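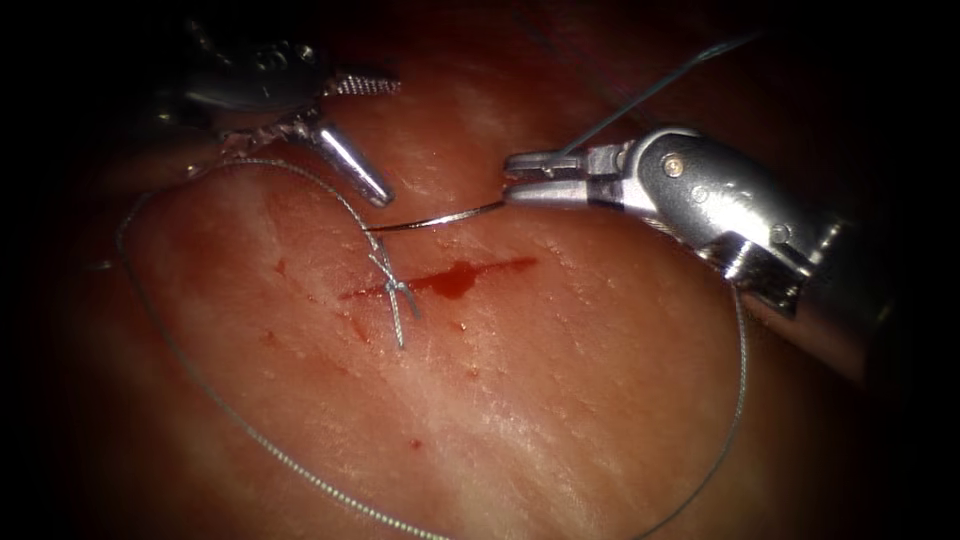 Nestinura is a method for teaching a two-armed surgical robot to suture by imitation, developed at Hirnside and first described in September 2023. It learns from recorded demonstrations, 849 in the original set, and predicts short runs of motion for both arms at once. Placing the needle proved the easy part. Thread, which has opinions of its own, took up most of the paper. A later version, Nestinura 504, added views from cameras mounted near the tools - the number is a build number and means nothing else. 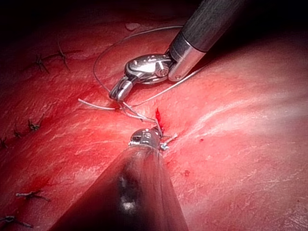
Two instruments with a loop of suture thread; earlier stitches at left.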